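The Rudby Community Workshop is pleased to present this gallery from the Tonberg build, a member project in small-scale automation that has been under way in the east bay since March. The project is led by Mahsa Bakhtiari, with mechanical work by Yolotzin Olvera. Its purpose is to construct a pair of hand-held grippers, and later a bench-mounted arm, that can open and close the drawers of an ordinary parts organizer. Captions have been prepared by the project members and edited for length by the workshop office.

Members who wish to reproduce any part of the build should read the notes under each heading before requesting bench time. Printed parts, cut lists and the current wiring sheet are kept in the Tonberg folder at the front desk.

Page updated 18 May 2022.
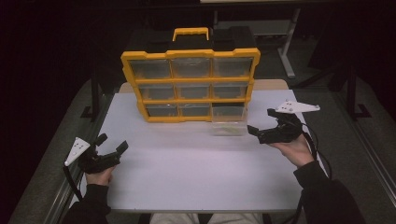 ### Bench Work: Drawers and Grippers

Two grippers at the organizer, one in each hand, with the bottom-right drawer partway out. The white triangular plate on each gripper carries the dotted marker pattern used for tracking.

The organizer has nine drawers in three rows. Drawer numbers in the project log run from left to right, beginning with the top row, so that the bottom-right drawer is recorded as Drawer 9. Members reading the earlier log sheets should note that the first set, numbered from the bottom, has been withdrawn.

The gripper body follows the pistol-style layout approved at the March design review. An earlier version with a straight handle was set aside after several members reported strain in the wrist during longer sessions. Ms. Olvera redrew the grip twice, and the second drawing is the one now in use. Both bodies are built from the same files, with the marker plate mounting mirrored between left and right.

Cables are to be routed downward from the grip and kept clear of the working side of the table. Members are asked to check the strain relief before each session and to report any looseness in the log. Spare cables are stored on the Rainer shelf, second bay, and must be signed out.

The log now holds 671 drawer operations. An operation is entered as complete only when the drawer has been moved to the position named on the session sheet – partial movements are entered separately, with a short remark. The remarks have proved the more useful part of the record, and members are encouraged to write them in full sentences.

Bench sessions are limited to 81 minutes, including setup and the closing check. This limit was set by the workshop office to allow the next group access to the bay on time, and requests for an extension should be made in advance.

### Finger Clearance and Approach

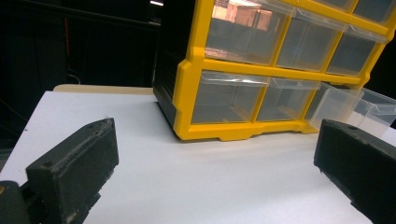
The present finger is the eighth revision, filed as Tonberg F8. It retains the sloped top face of the previous revision and the small hole near the tip, which is reserved for a future contact switch. No switch has been ordered. Members printing their own fingers should leave the hole open and should not fill it with adhesive, as was done on two sets of F7.

Approach height remains the principal difficulty in the lower row. The fingers must come in close to the tabletop, and an angle that serves well for the middle row will bring the underside of the grip too near the table edge. Ms. Bakhtiari has proposed raising the organizer on a shallow plinth. Ms. Olvera prefers to shorten the body. Both options will be built and compared, and the results will be posted on this page.

Members should also observe the following when working on the lower row:

- Open the fingers fully before approaching the drawer lip.
- Draw the drawer straight forward, without lifting.
- Stop if the organizer shifts on the table, and return it to its mark before continuing.
- Record the finger revision on the session sheet.

The control software, known within the group as Drevari, is maintained by Ms. Bakhtiari on the workshop's shared machine. It reads the width of the finger opening and stores it with the position of each marker plate. A change to the file format is planned, and members holding older recordings will be asked to convert them with the script supplied in the project folder. Recordings without a completed session sheet will not be converted.

The bench-mounted arm is at the stage of a base plate and one joint. It will be added to this gallery when the second joint has been fitted and the wiring inspected. Inquiries regarding the mechanical drawings should be directed to Yolotzin Olvera, and inquiries regarding Drevari to Mahsa Bakhtiari, in both cases through the front desk.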